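Dotard Play Table, flat-pack, white
Reviewed after 3 months in a Rodar rental

My partner calls it the activity centre. I call it the only Dotard product I've ever finished building in one evening, although the hex key supplied was plainly meant for somebody else's bed. Ten screws, one of them decorative as far as I can tell.

The top is the good part. Crayon comes off, Vegemite comes off, and texta comes off if you're quick and don't mind swearing in front of a toddler. The finish has gone a bit dull where I scrubbed it, so go easy.
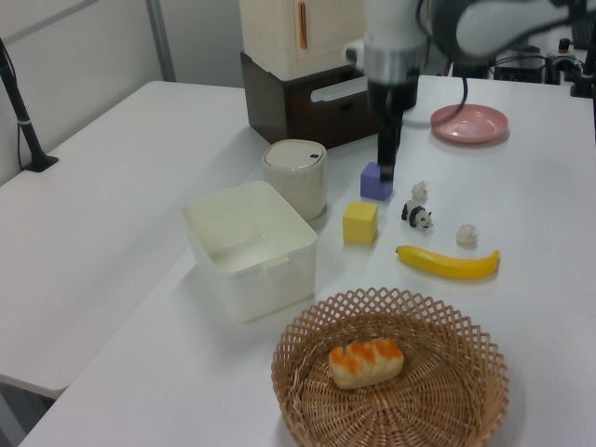 Panda, yellow block, purple block, white tabletop.

The legs are less impressive. They wobble on our lino and they wobble on carpet – Dotard's leaflet blames the floor both times. A folded bit of cardboard has fixed it for now. I did ring the help line, quoted part 3259 as instructed, and was sent 40 felt pads in the wrong colour. 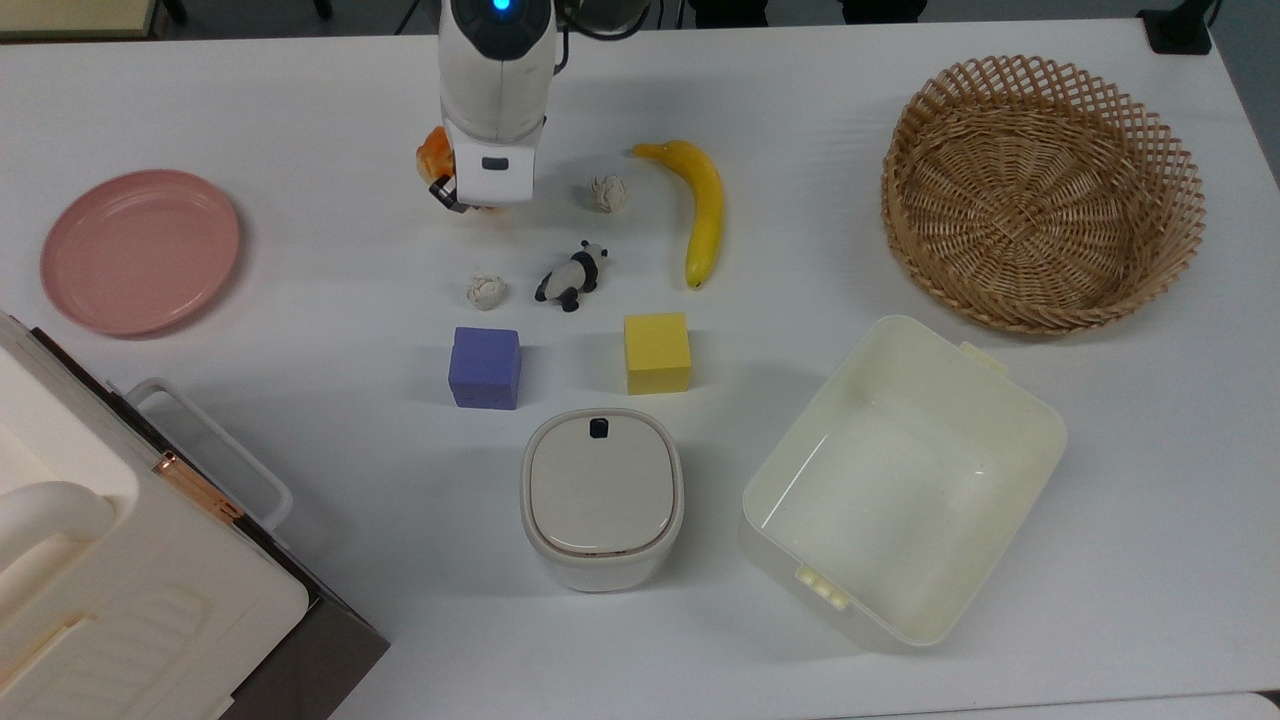 Sibiya wrote in to say the Hedoseck table costs more but has proper adjustable feet, and that hers has survived twins and a house move.

Fair enough. The Hedoseck won't fit under our window, so the Dotard stays, cardboard and all. Buy it for the top, and save a cereal box for the legs.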